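The Hundred and Thirteenth Box

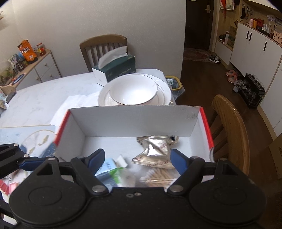

The white box with the red rim, open and waiting on the marble-patterned table.

By November I had stopped hearing the rain and had begun to hear only the gripper, the small dry click it made when I closed my hand and the softer one when I let go. I had promised the people at Dukulwood 2000 examples of things being put into boxes and taken out again, and they paid by the hundred, and I had a heating bill on the door of the fridge that I preferred not to look at before breakfast.

It was pleasant work, once you had the way of it. You held the thing in your hand much as you might hold a watering can, and you reached and closed and lifted and set down, and you tried to do it the way you would have done it with your own fingers if you had only been given two of them. The learning, whatever the learning was, happened a long way off in Lostov, in a building I had only ever seen on the top of a letter. My part was to be ordinary, over and over, in my own home, and I had been practising for that all my life.

The instructions came to 3 pages and were very polite. Please do not hurry. Please do not tidy the room beforehand. Please use objects of different weights and do not always choose the easy ones. I had read that last line so often that it had got into the rest of my day, and I would find myself in the grocer's with a perfectly good apple in my hand, putting it back for a lumpier one.

So that afternoon I did the gold packet, which crackled and slid and would never be picked up the same way twice, and then the cotton swabs in their clear bag, and the small box with the green leaves on it. In and out, in and out. I said their names under my breath, a habit I had fallen into somewhere in the first 100 and had never managed to shake off. Packet. Swabs. Leaves. My mother used to do the same when she was packing for the coast – stockings, hairbrush, the good scissors – and I suppose she thought that a thing said aloud could not be left behind.

I had asked them about it, in the early days. I wrote to the woman at Tasau who looked after our accounts and said I hoped the muttering did no harm. She wrote back that no sound was kept, only the movement, and that I might sing if I liked. I was more put out by this than I can easily explain. I had been picturing some big patient arm in a warehouse, years from now, lifting a bag of swabs and feeling, without knowing why, that there ought to be a word to go with it.

On the hundred and thirteenth box I dropped the gold packet. It wasn't much of a drop, a hand's width at most, and it landed on its side against the cardboard. The rule was to carry on, so I did. I went back in after it, slower, and came at it from the fat end, and missed, and waited a moment as you would wait for a nervous cat, and went in again. That time it came up as sweetly as anything. I held it over the box a good deal longer than I needed to. Then I put it down again, very gently, on the spot it had come from.

There was a form for mistakes, which we called the Sithole sheet, though I never learned why, and it had a column headed Keep or Discard. I thought of the arm in its warehouse, and of all the packets it was going to drop in its time with nobody in the room to say never mind.

I wrote Keep. Then I put the kettle on, and came back, and began on the next one.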